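Derum Technical School
About us

Derum offers evening courses in water testing and pipe inspection. Classes run from 7 to 9 p.m. in the Dinwood building. Enrollment opens in June.

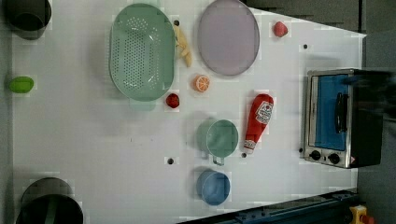 2 min read

Each course covers 164 hours, split between bench work and site visits. Piyumi Begum heads the lab program - sampling, titration and record keeping. Grigore Pană teaches pipe inspection. Groups are limited to eight students. Course records are kept by Parveen Dewan in the main office.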